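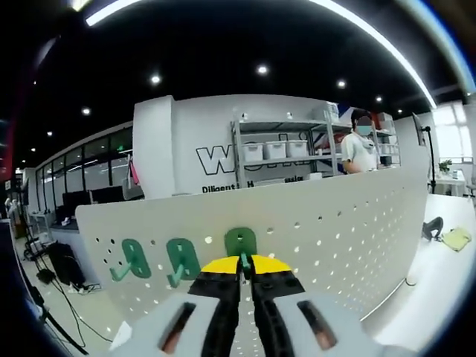 ¿Cuánto tiempo hay que dejar el bacalao en remojo para la comida de San Juan? Dos días enteros en la nevera, cambiando el agua cada ocho horas.

14 de junio de 2021. He apuntado lo del remojo porque en marzo me quedé corto y salió salado. Para la comida compraré 499 gramos de garbanzos, que es lo que trae la bolsa de Seno, y las espinacas el día antes.
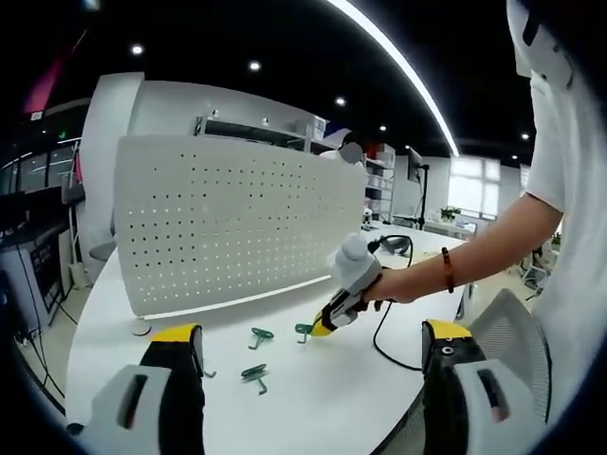 El sofrito lo haré con 200 gramos de cebolla y fuego bajo, 30 minutos. Mi abuela le ponía pan frito majado con ajo y lo voy a hacer igual. Khôi Ninh trae el postre, una coca de piñones. 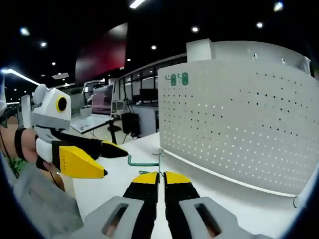

Le he pedido que no sea muy dulce. Falta decidir el vino y llamar a mi hermana por la olla grande. Esta noche he cenado tortilla.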